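May 2021

I slept badly, and I have decided to write down the evening of the show while I still remember it in the right order. My knee is thick this morning and I can go down the stairs only sideways, like a crab. My mother would say I am too old for this. I am not wrestling, I am only the referee, but in Orkport the referee must also fall.

We were allowed 200 people in the sports hall, all with masks, sitting in small groups with gaps between them. Before, we had 300 without trying. The sound is very different. When people may not shout so much they stamp their feet and hit the chairs, and from inside the ring it comes up through the boards into your shoes. I liked it more than I expected. In the second match, when Prydderch was thrown over the top rope, the stamping went on so long that I lost my count and had to start again from four. He was grateful, I think, he needed the time to get his boot back on.

The main match was Kevin Villanueva against Kukach for the belt. Kukach is the big one with the fur waistcoat, and in the ring he speaks no language at all, he only growls. Outside the ring he is a very polite man who asks after my tomatoes. Kevin has been the champion since September, which is a long time for us, although most of that time there was no show and he was champion at home, in his kitchen. He told me he had the belt on a nail next to the fridge.

The plan was that Kukach wins by a dirty trick and I do not see it. To not see something is the hardest part of my work. You must look away for a real reason. This time the reason was the manager, who climbed up on the apron and waved his hat at me, and I went to him and argued. In my own language I can argue for an hour. In English I have maybe five good sentences, and I used all of them, and behind me it was still not finished. So I began to say the names of vegetables in an angry voice. The first row heard me say "parsnip". Then I turned around, saw Kevin on his back, and went down for the count with my full weight on the bad knee. One, two, three, and the whole hall was stamping.

A boy of perhaps eight years was crying about Kevin. Afterwards Kevin went out to him, still in his boots, and stood at the proper distance and talked to him very seriously. I did not hear what he said. The boy stopped crying and asked if the referee was blind.

Takings were 2,725, with the programmes. Dristeck wants 2,000 of it for the ring, the lorry and the lights, the same price as before, when we could fill the hall. I think this is hard, but they were also without work for a year and I do not want to be the one to say it to them. What is left must pay for petrol and the hall, and then each wrestler gets enough for a pizza. I said I do not need my part. Then in the night I thought about my knee and was a little sorry I had said it.

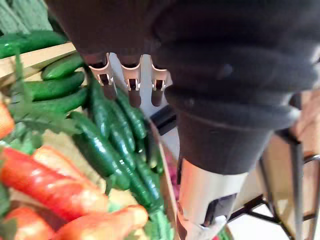 My knee pad is the next problem, the old one has gone flat and does nothing when I drop for a count. I tried two in the shop last week and both were like cardboard. What I want is a thick dark grey thing with fat round folds across it, ribbed like rubber, which would bend with me and would not show too much under black trousers. The cheap ones slide down to the ankle by the second match. Kukach wears his with tape and says tape is the whole secret, but he has no hair on his legs and I have plenty.

I must also learn more angry sentences. I have started a list on the back of the running order: "I am warning you", "Get down from there this minute", "One more word and you are out of this building". I practised them while I washed the cups, and the neighbour turned her radio down. The next show is not fixed yet. Kevin wants his match again, and he wants it with no manager allowed near the ring – so I will have to find another reason to look away. Maybe something in my eye. This afternoon ice on the knee, and I must wash the striped shirt, the collar is grey from the mat.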